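Unit 5: Receiving and Put-Away
Inventory Basics, October session

Reading for this unit: the Garby receiving procedure (in the course packet) and the Drison case, first half only.

Receiving is the point where goods pass from the carrier's responsibility to yours. An error made at this stage follows the item through storage, picking and billing. Most stock differences found at year end can be traced to three places: receiving, picking, and returns that were never booked back in.

Terms to know

Purchase order (PO): what we asked for.
Packing slip: what the supplier says is in the shipment.
Receiving record: what we counted.
Put-away: moving the goods to a storage location and recording that location.

The three documents are compared before the invoice is paid. If the PO says 16 cases and the packing slip says 16 but the receiving record says 12, the record stands and a shortage claim is opened.

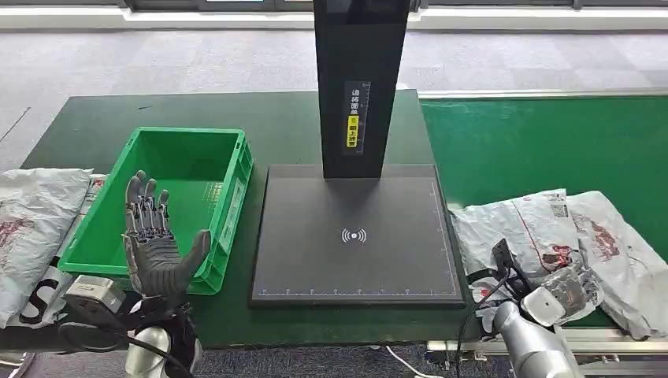 Blind receiving means the clerk counts without seeing the expected quantity. It takes longer. It also stops people from copying the number off the slip. Garby uses blind counts for new suppliers and open counts for the rest. Drison used open counts for everyone until its losses on small parts grew too large to ignore.

Put-away can be fixed or random. With fixed locations, each item has one home. Staff learn them quickly, but space sits unused when stock is low. With random locations, goods go to any open slot and the system remembers where. Leinonen changed to random locations once it passed 2,000 items. A missed entry under that method can mean searching the whole building.

Partial shipments: book in what arrived and leave the PO open. Do not close it and write a new one for the balance.

For next class

Read the rest of the Drison case. Write one page on whether Bilano, as described in the packet, should use fixed or random locations. Bring a printed copy.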